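Sunday, September 8, 2019

Mending, knitting and 4,000 stitches a week: an afternoon at Cernwood

She won't give her name. "Put the knitter from Cernwood, everyone knows who that is." Fair enough. We had an hour, and she knitted through the lot of it, a sock, grey, second of the pair.

She learned late. Her gran tried when she was seven and gave up. Then one December, off work with a bad chest, she bought two balls of wool and some bamboo needles from the post office. "It was a scarf. It got wider and wider. I was picking up stitches at the ends and had no idea why. I've still got it, the dog sleeps on it."

After that, hats. Then a jumper that took most of a year. She still thinks people start with the wrong thing. "They want a cabled cardigan. Lovely. Do a hat first, you'll be finished by the weekend and you'll want to do another."
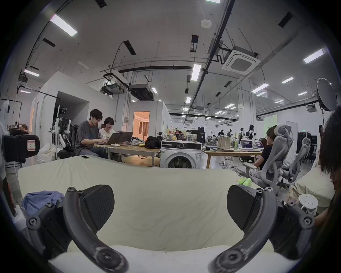 The jumper was an Ivik pattern, the yoked one, 13 pages printed out and stuck together with tape. She got as far as the armholes and ripped it back twice. I asked if that was upsetting. "First time, yes. I put it in a cupboard and wouldn't look at it. Second time I had a cup of tea and did it in front of the telly. It's only wool, it goes back on the ball."

Does she swatch? Long pause. "I do now. I wash it as well. I had a cotton top that grew down to my knees, so I wash the swatch and hang it up with pegs on the bottom." She measures over the middle, never near the edges, and writes the needle size on a luggage label.

Yarn. She keeps a list in an old school book, shade numbers, what she paid, how much is left. Nowicki is what she goes back to for socks. "It's a bit scratchy off the ball, I won't lie. Then it's fine. I've got a pair from the first year I did socks and I've darned the heels but the rest is good." Shade 242 is the grey she's on now, a warm grey with a bit of brown in it. She's bought it four times and says no two lots have matched, so get enough for both feet at once.

I asked how much she has in the house and she laughed. She did weigh it once, on the kitchen scales, and stopped when she got to 2,000 grams of sock yarn alone.

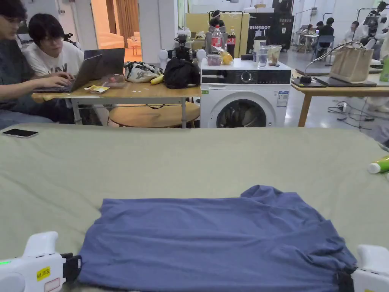
Mending, and why she came round to it

"I used to think mending was a punishment." Then a moth got into the jumper, the Ivik one, three holes on the front. She couldnt face binning it. She learned Swiss darning from a library book and did the patches in mustard, so you can see every one. She likes it better now.

T-shirts are harder, she says. Jersey curls and ladders, and a darning needle leaves a hole bigger than the one you started with. Use a ballpoint needle and a scrap of old T-shirt behind, tacked down, small running stitches. Don't pull tight. "If it puckers you've pulled it. Take it out."

Her own kit lives in a Skedeck tin: needles, a wooden mushroom, embroidery thread wound on bits of card, good scissors that are not for paper. Her family have been told about the scissors.
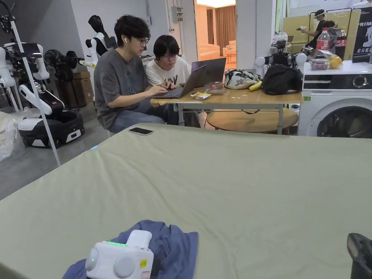
What about the 4,000 stitches? It was something she set herself last winter, 4,000 a week, any project. She kept a tally on the back of an envelope and stuck at it untill the spring, when the garden took over. Would she do it again? "Might do. I got a blanket out of it. My hands were sore though, I'd have more days off." She does stretches now, fingers flat on the table, then shakes them out.

She's planning a waistcoat next, for herself for once, moss stitch with pockets. Hasn't picked the colour. Green, probably, or the dark red if there's enough left. By this point she'd turned the heel and was picking up along the flap, counting under her breath, so I stopped asking things and let her get to the end of the round.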